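Reusing Tennis Ball Cans at Home and at the Club
Student project report, Materials and Design, Term 4
Ayten Karakaya and Riet Hoekstra
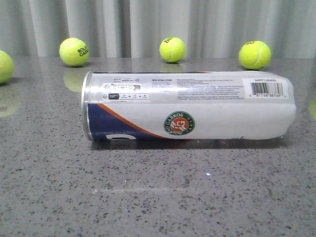 Our project looked at what happens to tennis ball cans once the balls are taken out, and whether the cans can be put to another use before they go in the bin. We both play at the Findine courts and the bin beside the gate is mostly cans by Sunday afternoon.

1. Background

A ball can is made of more than one material. The body is usually clear plastic with a printed label, the rim at one end is metal, and there is a soft plastic lid that goes back on after the seal is pulled. Our council's sorting guide for Tinenton asks for metal and plastic to be separated. The rim is pressed on tightly and most people at the courts told us they don't try to take it off.

The label is part of the problem too. On a Wilson can with the Roland Garros emblem, the label covers most of the body and carries the barcode, the small icons and several lines of fine print. We wanted to know if it could be removed without tearing, as a plain tube is easier to reuse.

2. What we did

We collected empty cans in February and kept them in Riet's garage. Each can was rinsed, dried overnight and checked for splits. We then tried 4 ways of getting the label off: cold water, warm water with dish soap, a hair dryer on low, and cooking oil left on for an hour.

For the metal rim we used a can opener first and then a pair of side cutters. Ms De Graaf supervised this part and we wore gloves and glasses. The cut edge is sharp and has to be filed and taped.

3. Results

The hair dryer worked best on the labels. Warm water softened the paper ones but did nothing for the plastic film. Oil got rid of leftover glue but made the tube slippery, and it had to be washed twice afterwards. Cold water made no difference.

The can opener slipped on every rim. The side cutters did the job, but the plastic near the rim cracked on some cans, mainly those that already had creases in the body. We would sort out the creased cans at the start next time and use them whole.

We made three things from the cans: a holder for knitting needles, a dispenser for dry spaghetti and a storage tube for paint brushes. For the spaghetti one we lined the can with baking paper, as we could not find out if the plastic is meant for food. The brush tube was the most popular with our class.

4. Problems

We ran out of time to test glue. The Moltarine brand we had planned to use was out of stock - we used packing tape instead, and it lifted at the corners after a week in the art room.

Our drying rack was also too small, so the rinsing took two weekends longer than planned.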